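Opinion | Home & Habits

In defense of the dish rack

by Gleice Araújo

When I moved to Kallville, the first thing my new neighbors asked me was if my apartment has a dishwasher. It has not. They looked at me with pity, as if I had said that there is no roof. I want to explain why I don't feel poor for this, and why I think many of us have given up a good habit too easily.

In my mother's house the plates were washed after each meal and put to stand in the rack. Every child had a task. Mine was to wash, and my cousin Lucimara Lins had to put away. She complained every day and she still complains today, but she knows where each thing in her kitchen is. I have friends with big modern kitchens who open three doors before they find a soup bowl.

A machine likes plates that are all the same. You buy the set, white, of one size, and it goes in without thinking. I paid 8 dollars for my wire rack and it accepts everything: round, oval, wavy, thick, thin. Because of this I never had to buy a set. I buy one plate when I like one plate.

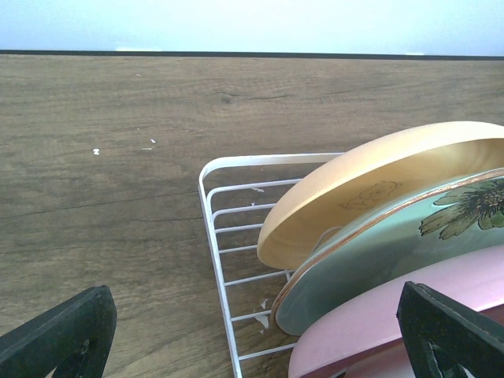
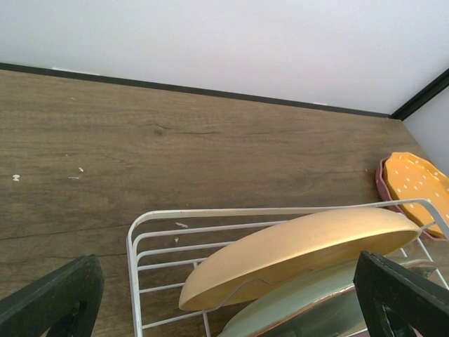

Wood with a bear on it, mint green with a flower, pink, mustard yellow, orange with white dots. My friend Hauksdóttir, who has excellent taste and a kitchen all in gray, told me that it looks like the plates of five different families. I took it as a compliment.

I know the arguments on the other side. A family of six doesn't want to stand at the sink every evening, and I would not tell them they must. A person with pain in the hands should have every machine that helps. Also it is said that the dishwasher needs less water, and this can be true if one washes by hand with the tap running all the time. I use a basin. I don't pretend that I have measured it.

What I don't accept is the idea that a rack on the table is a sign of disorder. The magazines hide it always. Last September I visited a model apartment in the Arnach building, where the kitchen alone cost more than my car, and there was not one place to leave a wet cup. I asked the saleswoman about it. She showed me a drawer.

I live with two people and we wash for fifteen minutes in the evening. In these minutes my son tells me things about school that he doesn't tell me at the table. Then the plates stand there until morning, and I look at them while the coffee is getting ready.

Thursday, July 23, 2020

Filed under: Opinion, Kitchen, Daily Life

116 shares | 8 comments

Contact | © 2020 Brisier | Back to top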